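# Altby Open Day: Garment Handling Recordings

Data card for the recordings shown to visitors at the Altby open day, 06/03/2019. Maintained by the Trisari project office.

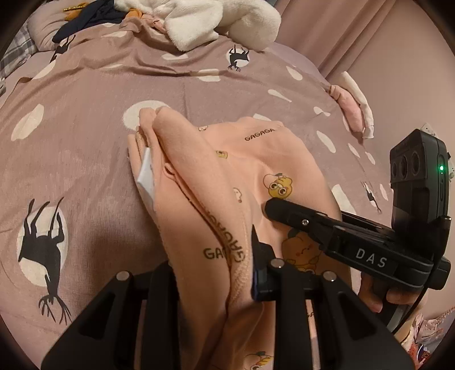
## Summary

The collection contains 670 recordings of clothes being handled and folded with a hand-held gripper. Garments were laid out on beds, among ordinary bedding and other clothing. Patterned sheets and printed garments were accepted -- plain backgrounds were not requested.

## Contents

| Item | Value |
|---|---|
| Recordings | 670 |
| Of which tops | 624 |
| Written notes | 1162 |
| Size on disk | 1878 GB |

Tops include sweatshirts, pyjama tops and similar items. The remainder are trousers and towels.

## Use at the open day

Visitors to the Rieger room watched a selection of recordings on the large screen and were then invited to try a fold by hand. Attempts made by visitors were not recorded and form no part of this collection.

The printed programme gave the title as "Laundry Recordings". The title on this card should be used in all references.

## Access

Copies are held on the Grolico server, in the folder `altby_garments`. Requests from outside the project should be sent to the Trisari office in writing, stating the intended use. Copies may not be passed on to third parties.

## Known issues

- File names in the first batch use a space in place of an underscore.
- Notes for towels are shorter than those for tops.
- Cuffs and hems are not always named separately in the notes -- a corrected version is planned for April.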